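# Ticket 269: block-sorting policy stalls at the cluster, vendor says "collect more"

Status: open
Reported by: Hafiz Ginting
Assigned to: Sekar Jugah
Component: Suvia recorder, Geagea trainer

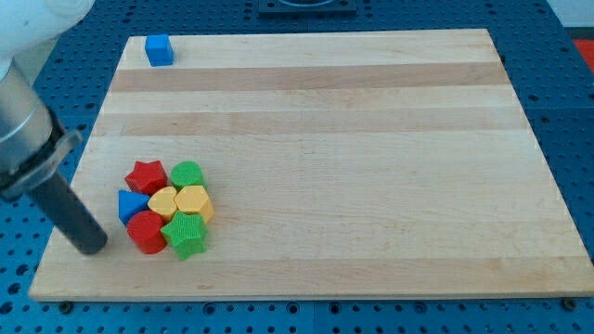
*Board during a session, finger next to the cluster, blue cube alone near the far-left corner.*

**Problem as reported (Hafiz)**

The policy trained on our 900 demonstrations is supposed to separate one block from the rest and push it to a target spot on the board. When the blocks are spread out, it does fine. When they are packed together, the arm comes down beside the group, hovers, drifts a little and stops there until the episode times out. No fault on the controller and no collision flag. Restarting the arm changes nothing.

Sovex support answered the same afternoon. Their advice was to collect more examples. I asked how many more and of what. The reply to that was a link to the page that says to collect more examples.

**Comment – Sekar**

I don't buy it yet. Nine hundred is plenty for a task this small if the examples contain the thing we're asking for. Before anyone spends another week on the teleop handle I want to know what's in the set we already have.

Hafiz, please don't start a new session until I've been through the recordings. Also, which build of the recorder were you on?

**Comment – Hafiz**

Recorder build 13 for all of it. I didn't update halfway, I know better after February.

For what it's worth, I did record clusters. The operator sheet says to set up a cluster at the start of every session and I followed it.

**Log – Sekar, first pass through the data**

1. Checked timestamps between the camera and the joint stream. They line up. I expected an offset here and was wrong.
2. Replayed a handful of episodes on the arm with the policy out of the loop. The motions reproduce well enough, so calibration isn't the story.
3. Filtered by layout tag. 269 episodes are tagged "cluster", which sounded healthy until I opened them.
4. In nearly all of those, the block being moved is the loner. Look at the still at the top of this ticket: seven blocks packed together in the lower left and the blue cube off by itself. That counts as a cluster layout under our tagging rule. An operator who then pushes the cube has taught the model nothing at all about the pack.
5. Of the episodes where a block does come out of the pack, most are labeled "fail", and Geagea drops fails by default.

Item 5 bothers me more than item 4. The setting is called "clean set" and it's on unless you go looking for it.

**Comment – Hafiz**

OK, but a lot of those really were fails. With one finger you go for the red cylinder and the star beside it comes along. The sheet says a neighbor that moves is a fail, so I marked it as a fail.

**Comment – Sekar**

Then the sheet is asking for something that can't be done with these shapes. A star has points and the points catch on things. If the blocks are touching and you push one, the next one is likely to shift. I'd like to meet whoever wrote that rule, though I suspect the wording was copied over from the Jurkska project, where they used round pucks with gaps between them.

So the trainer sees lots of approaches to a pack, hardly any contact, and then nothing. Hovering beside it is a decent imitation of what we fed it.

**Log – Sekar, test A**

Turned "clean set" off and retrained on everything, with no new data.

Result: the arm now makes contact with the pack. It also plows straight through it on some runs. Better than hovering, but I'm not calling it a fix. Some of those fails are real fails (operator sneezed, handle slipped, wrong block) and now they're in there with the useful ones.

**Log – Sekar, test B**

Relabeled by hand. New rule: if the requested block ends up at the target, it's a success, and moved neighbors go in a separate field. Slow going, I got through the packed episodes and left the others alone. Retrained.

Result: 13 trials from a packed start, and the requested block came free in 4 of them. Before this it was zero. I wouldn't show that to a customer, but the stall is gone in every trial, and the stall is what this ticket is for.

**Comment – Hafiz**

Could be luck. You set up the packs yourself, and you pack looser than I do.

**Comment – Sekar**

Fair. You set up the next round and I'll run it. Don't tell me which block you think is hard.

**Changes before the next session**

- Split the layout tag in two: `target_in_cluster` and `target_alone`. The old `cluster` tag is retired.
- Sheet reworded. A neighbor that moves is recorded, it doesn't fail the episode.
- "Clean set" stays off in our config.
- For packed starts, pick the target from inside the pack. The loner can stay on the board.
- Vary where the pack sits. I've opened too many episodes with it in the same quadrant.

**Reply sent to Sovex**

Asked them whether the default filter can at least print how many episodes it throws away. Their answer, in full: "Thank you for your feedback, have you considered collecting more examples?"

Leaving this open until Hafiz's round is in.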